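Vedport workshop, notebook 3
20 Sep 2018
R. Ellwood

Bottles and cups, bench by the wall

Wanted to settle the drinks items for the sorting set before the Trekano people want the list. So far we have the green-label bottle and the yellow-label bottle, both small plastic ones with black screw caps, and the paper cups in grey and yellow-green. The green label is mostly Korean, which is fine for us. I've entered the bottles as GREEN and YELLOW in the sheet and left the flavours out of the names, as Ortner's old list had three different spellings for the same drink.

Bench wiped down and everything else put away on the shelf. Green upright on the left, yellow on its side next to it.
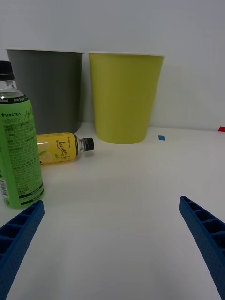
Cups

Same size and shape, so colour is the only thing that tells them apart. Both have a white rolled rim. I put them side by side near the back edge with a small gap. Any closer and the rims catch when you pick one up. The cups are light and will tip if a bottle is dropped in hard, so lower it in. Green goes in the yellow-green cup and leans against the side with the cap sticking up.
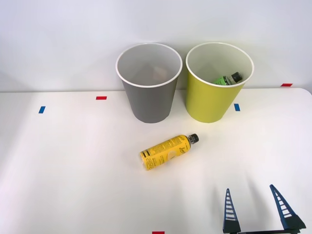 The Vokia cups we had in July were narrower at the mouth and I don't want to go back to them. I've moved what's left of that box to the bottom cupboard, item 1358 on the stock sheet. If anyone needs them for paint or screws, help yourself, but cross them off.

Notes on handling:
- Yellow rolls if you lay it down carelessly. Set it down and let go slowly.
- Keep the label edges dry. The last lot started to peel and we ended up taping them.
- Check caps at the start of the day.
- Don't drink the stock. Water is in the fridge.

Had a look at the green label close up to copy the print for the item sheet. Brand reads LINGTEA with a small cross in front, and there's a black band over the label with 0 kcal on it. The lemon slice on the yellow one is easier to spot from across the bench than any of the lettering, so I'll mention that in the sheet too. 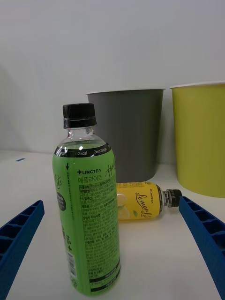 Notebook 3, p. 13

Still to do: type up the item sheet, ask Ortner if they want the bottle weights as well, and find a proper box for the cups. The present one has no lid and the rims get dusty.

R.E.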